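About Wulberg Update Notes

Home / About

Wulberg is a small website about software updates for phones, tablets and home computers. We write down what changed, how big the download is, which devices can run it, and whether we ran into trouble installing it. We started as a mailing list for people at one office who were tired of finding out about changes after their phones had already restarted.

The site is published by Pillay, a two-room company that also does paid help desk work for dentists, small law offices and a couple of print shops. The help desk pays most of the bills. The site pays for its own hosting and for the test devices.

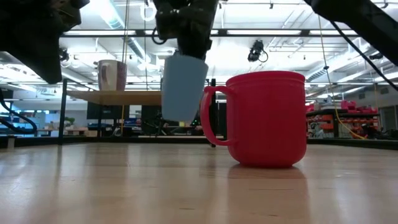 Red mug and light blue cup at the table.

What we cover

Most of our pages are about system updates: security fixes, new settings, things that moved to a different menu. We also cover updates to web browsers, mail programs and backup tools. We do not cover games, and we do not post rumors about devices that have not been announced. Beta versions get a short note when they are open to the public - otherwise we wait for the finished release.

Each update page has the same layout. Version number and file size come first, then the list of changes in everyday words, then known problems. If a later update fixes a problem, we go back and mark it as fixed and leave the old text in place so readers can see what it said.

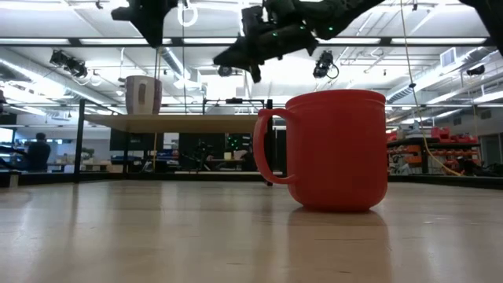 How we test

We keep 40 phones and tablets for testing, and the oldest ones are usually the most useful. An update goes on 13 of them the first day. The rest follow over the next week. We check calls, text messages, Wi-Fi, Bluetooth, the camera and printing, and we note the battery level in the morning and at the end of the workday.

Battery results are the part readers write to us about most. Please treat them as a rough guide. A phone often uses more power for a day or two after a big update while it sorts through its files again, and our phones are not used the way yours is.
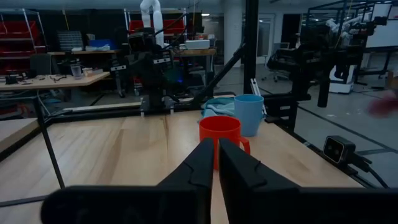 Photo: Wulberg / Pillay

Results are kept in Prirnik, a tracking program we wrote ourselves. It is not for sale. We have been asked for a copy some 20 times, and the answer for now is that it only works with the way our shelves are numbered.

Dretuten

Dretuten is our free email newsletter. It goes out when there is an update we think you should install soon, so some months there are several and in May there was one. Every issue fits on one screen. Your address is used for the newsletter and nothing else, and the link to unsubscribe is at the top.

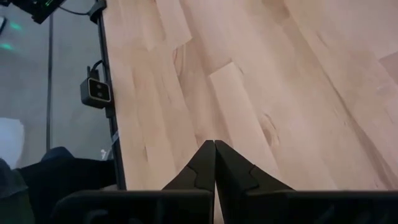

Ads and money

We run one ad per page and it is always labeled. We do not take payment from software companies for coverage, and we buy our own devices, mostly used. If a page has a link that earns us a commission, there is a note next to the link.

Corrections

If we got something wrong, use the contact form and include the version number and the model of your device. Corrections are dated and placed at the bottom of the page. We cannot give individual repair advice through the form - the help desk is a separate service with its own phone line.

Page last updated Aug 22, 2021

Contact | Newsletter | Privacy | Corrections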